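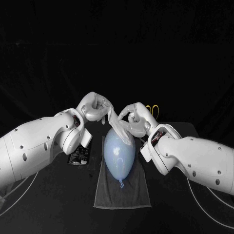

# Balloons on a Table: Gallery and Notes

I have never fully believed in party balloons. They cost next to nothing until you buy the pump, the tape, the ribbon, the weights and the second bag to replace the ones that popped, and then they are somehow the most expensive thing in the room. Still, Hường Mai wanted a page on them for the Ernmont craft gallery, so this is the balloon page, with captions where there is something to say and complaints where there isn't.

**Pale blue balloon, dark gray towel, black tabletop.** A thin, pale, translucent strip is stretched above the balloon, with part of it hanging down onto the top. Plastic film or a deflated glove, take your pick. I have looked at it long enough to stop having an opinion.

## On the towel

Every balloon guide tells you to work on a towel. The claim is that a balloon on a bare table wanders off, and a towel keeps it where you set it down. I was ready to call this nonsense. I tried it at home in May with a bath towel folded once, and I'll admit the balloon stayed put as long as the window was shut. With the window open it went under the couch, towel or no towel.

Dark towels get recommended over white ones for pale balloons – fine, you can see the edge better. I would not go out and buy one for that. If the towel sheds, you will spend the afternoon picking lint off the balloon, and rubbing it only makes more lint stick.

## On the color

Pale blue is sold under at least three names that I know of, and they looked identical to me once blown up. The Mandano bag called it "mist." The other two charged more. Color also changes a lot with how much air goes in, so the swatch on the package tells you very little. Blow up one, look at it under the light you're going to use, and decide then.

Hường disagrees with me here. She says she can tell "mist" from plain light blue across a room. I have asked her to do it with the bags hidden and am still waiting.

## On covering a balloon

The usual idea is to lay something thin over the top and let it follow the curve: tissue, film, a bit of netting. Online it looks simple. My own results:

- Tissue paper and white glue: wrinkled, took all night to dry, came out decent on one side.
- Kitchen film: stuck to itself before it got anywhere near the balloon. I went through most of a roll.
- Netting: went on easily and looked like produce packaging.

Out of 20 balloons I kept 16, and a couple of those I kept only out of stubbornness. Hold thin material at both ends and bring it down from above. Sliding it on from the side drags the balloon along with it, at least it did for me.

The kit from Droton comes with a 57-page booklet. You can skip most of it. The page on knots is all right, though the drawing has the loop going the wrong way.

## On how long they last

"Stays full for weeks" is printed on nearly everything. I'd like to see those weeks. The ones in my hallway were soft by the third morning and had that dusty look they get. Ông, the party shop on the corner, puts it at a couple of days for air and less for helium, and I trust that more than I trust the bag.

If you need them for a Saturday-type event, do it the night before and blow up a few spares. Keep them out of the car in warm weather. I know the bag says otherwise.

Corrections can go to Hường, who will forward the polite ones.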